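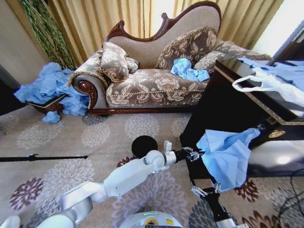 How many demonstrations do I need to record before it is worth training the first policy?

For one task with one kind of object, record 60 good ones, train on them, and look at where the policy fails before you record more.

hattori_k
Joined in February, 14 posts

Thank you for the short answer, moderator. I am the person who asked, and I want to explain my case better, because I think 60 is too few for cloth. My task is picking up thin disposable cloths in a living room and putting them on a side table. Two arms, parallel grippers, teleoperated with leader arms. My plan was to record 500 episodes first and train only after that. At one episode per minute with reset it is more than eight hours of work, so I would like to know if the plan is stupid before my shoulders know it.

Kazue Hattori

bitau_lab

Not stupid, but the order is wrong. If you record all 500 and then find that your wrist camera was loose from the start, you have 500 bad episodes. I did this with 200 and I still have the folder on my disk. Train early. The first model is only a test of your recording.

old_servo

I disagree with bitau_lab a little. With rigid objects, yes, a small set tells you a lot. With cloth the first small model nearly always looks terrible, and then people start to change the learning rate, the camera, the table height, everything. They would be better to continue recording. I would go to 200 before I believe anything the model shows me.

bitau_lab

I did not say to believe it. I said to look at it. If the arm goes to the wrong side of the heap every time, this is information.

hattori_k

Both answers are useful to me. Another question: how different should the start positions be? Until now I take the cloth from the heap, lift it, and move it over to the table. I make the heap new after every episode but I noticed that my hands make always the same heap.

mirel.t

This is the real problem in my opinion, more than the number. When I reset cloth by hand I fold it without thinking. What helped me: hold the cloth high with two fingers, let it drop, and do not touch it again. If it falls on the carpet, it stays on the carpet and that is the episode. Also sometimes put only one cloth, and sometimes many together, so the policy must learn to separate them.

old_servo

Agree with mirel.t. And please vary the light. Curtains open, curtains closed, lamp on. I trained everything in the morning once and at 4 p.m. the arm was searching in the shadow of the table.

hattori_k

I will try the dropping method. What do you do with episodes where the gripper takes two cloths together? I deleted them until now. Also the ones where I missed the first grasp and had to try again.

bitau_lab

Two cloths: delete, or put them in a separate folder with a label. Missed grasp and second try: keep!! These are the most valuable ones. If the policy never saw how to recover, it closes the fingers on air and then carries the air very carefully to the table.

old_servo

Here I don't agree. If you keep every missed grasp, the policy learns to miss also. I cut the beginning of the episode, so the recording starts after the miss, with the gripper open and in the bad position. Then it learns only the recovery.

bitau_lab

Cutting works, but it needs time and she is alone on the project, if I understand correctly. I would keep them whole as long as they are less than one in 7.

mirel.t

Do you have a source for one in 7 or is it your feeling?

bitau_lab

Feeling, from two projects. The second was the Drundora set, all towels.

hattori_k

Yes, I am alone. My tool for recording is Skendden and it has a trim function, but only from the end of the episode, not from the start. Does anybody know if it is possible from the start?

mirel.t

In Skendden you can set a marker with the foot pedal during the recording, and when you export you choose "from last marker". It is in the export menu, not in the editor. I needed a long time to find it too.

hattori_k

I found it, thank you very much! So my new plan: 60 episodes with dropped cloths, train, look, then continue to 200. I will press the pedal after a miss and decide at export if I cut or not, so I can train it both ways and compare.

old_servo

Good plan. Please post both results, also if I am wrong.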